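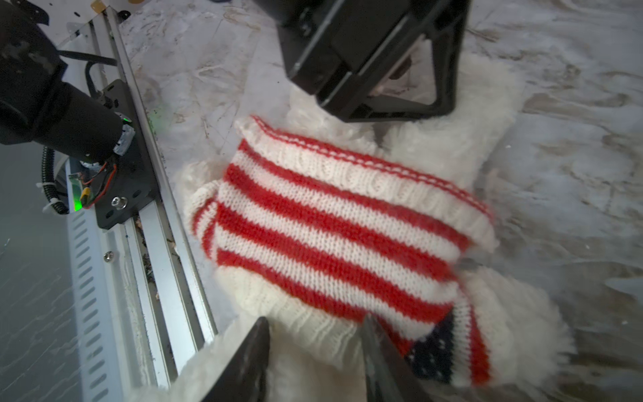 Flag Sweater Knit-Along: Your Questions

We have 267 people signed up for the Idatgate Knitters flag sweater knit-along, and the questions are pouring in (keep them coming!). Lerato Zwane and Juwita Yeoh went through the inbox and pulled out the ones that come up most.

Do I have to be an experienced knitter?

No! If you can knit, purl, increase and decrease, you can make this sweater. The body is plain stockinette in red and cream stripes, so it's wonderful TV knitting. The navy section with the little star flecks takes more attention, but you only work it once and it's the most fun part of the whole thing. Beginners who finished a hat or a cowl last winter are doing great.

What yarn should I use?

Any smooth worsted-weight yarn you like against your skin. Cotton blends are lovely for July evenings and wool is lovely for football season. You need red, cream and navy. We chose cream over bright white for the kit because it gives the sweater that old, loved look straight off the needles, but bright white is pretty too, and Izzati's test version in it is gorgeous.

The medium takes 700 grams altogether, with red and cream making up most of that. Buy all your red at once and check that the dye lots match. A change of dye lot shows more in red than in anything else, especially across the chest.

Will the red bleed into the cream?

It can, so please swatch and wash! Knit a striped square, soak it in cool water for half an hour, roll it in a towel and let it dry. If the cream comes out pink, try a color-catcher sheet with the next soak, or pick a different red. Do this before you cast on. Saodah Yeoh skipped it on her first one and now has a very cheerful pink and pink sweater, which she wears for gardening.

How do I keep the stripes from jogging at the side seam?

Knit the front and back flat and there's no jog to worry about. If you prefer working in the round, knit the first round of the new color as usual, then slip the first stitch of the second round. Tuck the color change under the arm. You'll still see a tiny step if you go looking for it.

Can I carry the yarn up the side?

The stripes are fairly deep, so I'd cut and weave. Carried strands tend to pull the edge in over that many rows. Yes, it's a lot of ends! Weave them in as you go, maybe at the end of each stripe, and you won't be left with a whole evening of it in February.

How are the stars done?

However you like. The pattern has them as scattered single stitches in cream on the navy, stranded loosely across the back. You can also knit the navy plain and add the stars afterward in duplicate stitch, which is what Tin-yau Tai did, and I think his are the neatest in the group. Don't try to fit in all fifty. Small scattered flecks read as stars beautifully.

My bottom edge is curling. Help!

Stockinette loves to roll. Go down two needle sizes for the ribbing and don't cut it short, because a skimpy rib can't hold the fabric flat. If you've already bound off, try a good wet block first. If it still rolls, pick up along the edge and knit a deeper band downward.

How many stitches do I cast on?

For the medium, 173 in the round, then decrease one after the ribbing so you have 172 for the body. Other sizes are on page two of the pattern. Measure a sweater you already love and match that, and never mind the number on your shirt label.

How do I wash the finished sweater?

Cool water, a little wool wash, no wringing. Press the water out with a towel and dry it flat, away from direct sun. Give it up to 72 hours if the house is damp, and turn it over halfway through. Fold it for the closet, please. Hangers stretch the shoulders, and you'll get those odd little bumps that never quite go away.

Can I make one for a child? A dog?

Yes to both! Children's sizes start at age four. Juwita is charting the dog version, and it will go up on this page when her beagle approves the leg holes.

I'm behind. Should I give up?

Please don't! We keep the thread open until every last sleeve is done. Post your stripes, your tangles and your half-finished cuffs.

Where do I send a question that isn't listed?

Leave it in the knit-along thread and mark it "flag sweater" so Lerato spots it. She usually answers in the evening, after 8.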